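About Lovix

Lovix is a software company. We write the control, perception and planning code that allows robotic arms to handle small objects, and we supply it to research laboratories, teaching institutes and manufacturers in Canada and abroad. We do not build arms or grippers. Our customers bring their own hardware, and our work begins once it has been bolted down and powered on.

The company was formed by a group of engineers who had spent several years maintaining separate motion libraries at separate institutions, and who had grown tired of solving the same timing faults in each of them. Today Lovix has 25 employees, most of them in the main office, with a smaller tooling team working remotely.

Our Products

Clindum is our planning and control package. It accepts a target grasp, computes a path, and regulates finger closure through to release. Version 4 introduced a rewritten force loop and a common interface for two-finger grippers, and it remains the version we recommend for new installations.

Lopes is our perception library. It estimates the position and orientation of an object from images taken at the wrist, where the fingers themselves hide a good part of the view. Much of our current effort goes into low light and glossy surfaces – conditions in which reflections are readily mistaken for edges.

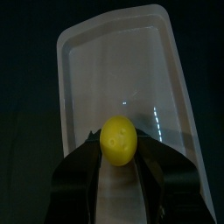 Marley is the tooling that ties the two together. It records every trial with synchronized images, joint states and commanded forces, and replays them against a new build before that build is permitted to run on an arm. The regression set now holds 68 recorded tasks. A release that fails any one of them is returned to the responsible team, whatever the delivery schedule may say.

How We Work

All code is reviewed by a second engineer, and changes to the force loop are reviewed by a third. Release notes list known defects as well as corrections. Customers under a support agreement receive maintenance updates for 12 months after a version is superseded, and may request an extension in writing.

Lovix also accepts a limited number of co-op students each year. Placements begin in the fall, and applications close at the end of March. Students are assigned to a product team and are expected to contribute to released software during their term.

Enquiries about licensing, support or placements should be directed to the main office through the contact form on this site.

Page last updated 29 December 2018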